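Plorness Textile Terms
Data card and usage notes

Summary

Plorness is a bilingual term list for household textiles, English and Vietnamese, with one row per term. It was compiled for people who write product labels, care instructions and catalog entries and who need the same cloth to be called by the same name every time. The current release holds 1774 rows. Of these, 255 carry a note on usage, and 58 are marked as disputed.

The list is maintained by Khải Lò. Corrections are read on Wednesday and merged in batches. The next batch closes at the end of August.

Contents of the package

terms.tsv – the main table, tab-separated, UTF-8, Unix line endings
notes.tsv – usage notes, keyed to the main table by term_id
disputed.tsv – rows where the sources disagree, with both readings kept
sources.txt – short codes for the source lists
CHANGES – plain text, newest entry first

There is no build step. The tables can be opened in any spreadsheet program, but import them as text. Several spreadsheet programs will turn the value 1-2 in the ply column into a date, and the damage is not visible until the file is saved and read back.

Fields in terms.tsv

term_id: a stable integer. Numbers are never reused, so there are gaps.
term_en: the English term, lower case, singular.
term_vi: the Vietnamese term with full diacritics, in NFC form.
class: one of fiber, yarn, weave, knit, finish, edge, article.
ply: free text, filled only when class is yarn.
source: a code from sources.txt. Multiple codes are separated by a semicolon.
status: ok, disputed or retired.

An empty field means the value is unknown or does not apply. The two cases are not told apart in this version.

Sources

Rows were drawn from three older lists. The Fotel list was a mill glossary and is strong on yarn and finish. The Phan list came from a tailoring workshop and covers articles and edges, with spellings that were normalized by hand. The Culletti list is a shop catalog index. It is the weakest of the three on construction, because its authors grouped goods by how they were sold, but it has the widest range of articles.

Where two lists gave the same English term and the same Vietnamese term, the rows were merged and both codes kept. Where they gave the same English term and different Vietnamese terms, the row went to disputed.tsv and the main table carries the reading with more sources behind it. Ties were settled by the maintainer. Retired rows stay in the table so that older references still resolve.

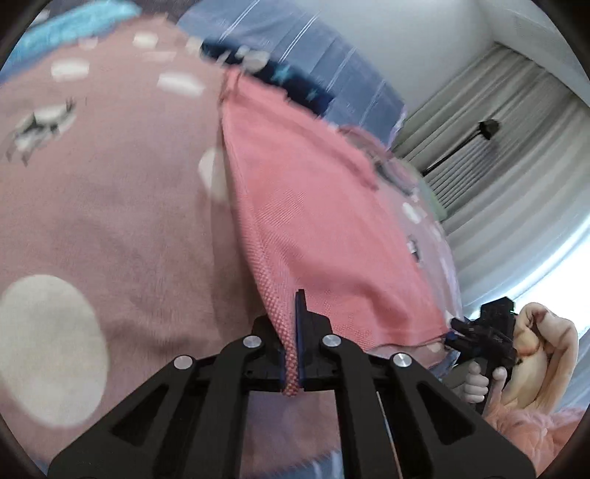 The weave class follows structure as far as the sources allow. Plain, twill, satin and leno are separate rows, and pile fabrics are entered under the name of the pile with the ground weave in a note. Waffle is entered under weave, and honeycomb is a separate row with a cross-reference, since the Fotel list treats them as distinct and the Culletti list does not. Surface names cause most of the errors here. The pink towel has a fine waffle-like texture, and a label writer working from looks alone would pick the waffle row, but the row is meant for cloth whose structure is known. If all that is known is the look of the surface, use the generic row "textured toweling" and leave the weave field of your own record blank. The same rule applies to crepe, seersucker and anything sold as "ribbed".

Edge terms have their own class because the Phan list had too many of them to leave in notes. Hem, rolled hem, selvage, binding, fringe and overlocked edge are all present. "Rolled edge" is kept apart from "rolled hem": the first describes shape only, the second a sewn finish. In the older lists the two were mixed freely, and 2 rows in disputed.tsv still reflect this.

Known problems

Color names are not covered and will not be added. Requests for them should go elsewhere.

Regional variation in Vietnamese is recorded only in notes.tsv, and only where a source gave it. Do not read the absence of a note as evidence that a term is used everywhere.

The finish class mixes processes (brushing, mercerizing) with results (brushed, mercerized). A split is planned, but it will change the class values, so it is being held for a major release.

Some terms in the article class describe size and use together, as in "hand towel" and "bath sheet". No dimensions are given. The source lists disagreed on nearly all of them, and averaging the figures would have produced sizes that none of the sources supports.

Sorting on term_vi depends on the locale settings of the reader's system. Use term_id if you need a stable order.

Corrections

Send one correction per message, with the term_id, the field name, the present value and the proposed value. Name a source if you have one. Proposals without a source are accepted for spelling and diacritics only. Please do not send back an edited copy of the whole table – line-by-line comparison against a re-sorted file takes longer than making the change.

New terms need an English form, a Vietnamese form and a class. Leave term_id blank; it is assigned at merge.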